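Week 6 handout: Looking after the Mendano arm
Notes by Sarla Uniyal

The manual says recalibrate the gripper every 200 picks. I doubt that number - it assumes one object, one height. Do it at 100 and log the offset yourself.

Wipe the pads before you touch the software. Half the "drift" reported last term was dirt.

A passing self-test proves little. Check over a cluttered bowl, with shapes that don't match.

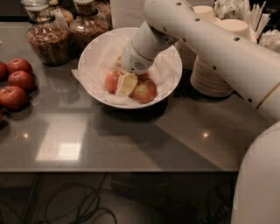
Fig. 2. Gripper lowered over a yellow block among apples.

Read Cuesta, section 3, by Sunday.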